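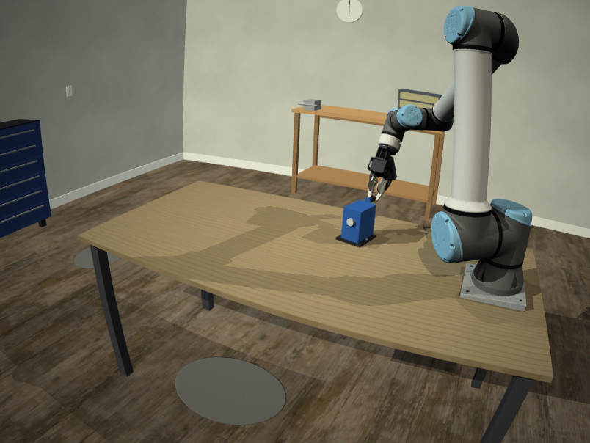 Opinion | Work and Machines

The open day at Skariddale was better than I expected, and I went in with low expectations. Most robot demonstrations are built to impress people who will never have to use one. This one ran in simulation on a big screen, with an arm bolted to a wooden table and a small blue box under its gripper. The room had a wall clock and a workbench in it, like any shop I have worked in. I liked that the job was so small.

We watched for 40 minutes. The arm tried the same short task over and over, and the staff let the bad tries run to the end. Firms should do that more often. A buyer learns more from a miss than from a clean run with music over it.

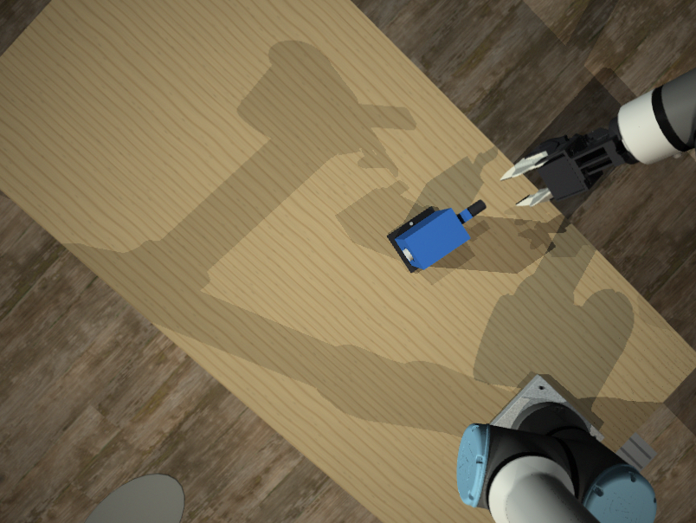

Tumelo Molefe told me afterward that a simulator is too kind to the machine, and that a shop floor has dust, bad light and parts that come in slightly wrong. I agree with most of that. I still think a simulator is the right place to start, provided the people selling the arm say plainly what has been tested on real hardware and what hasn't. At Skariddale they said so when asked. They should put it on a sign by the door.

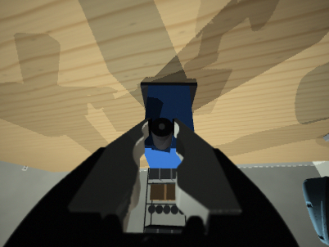

What I would ask for next time

More time for questions, first of all. We got 11 minutes, and Trinidad Padilla was still waiting with her hand up when they closed. I would also like to see the failure count on the screen the whole time.

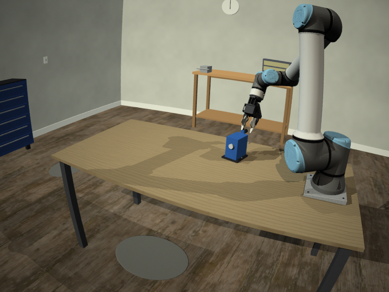
The next open day is in April, and I plan to go. If the same arm is doing the same task on a real table by then, I will take the sales talk more seriously.

Last updated: 30th October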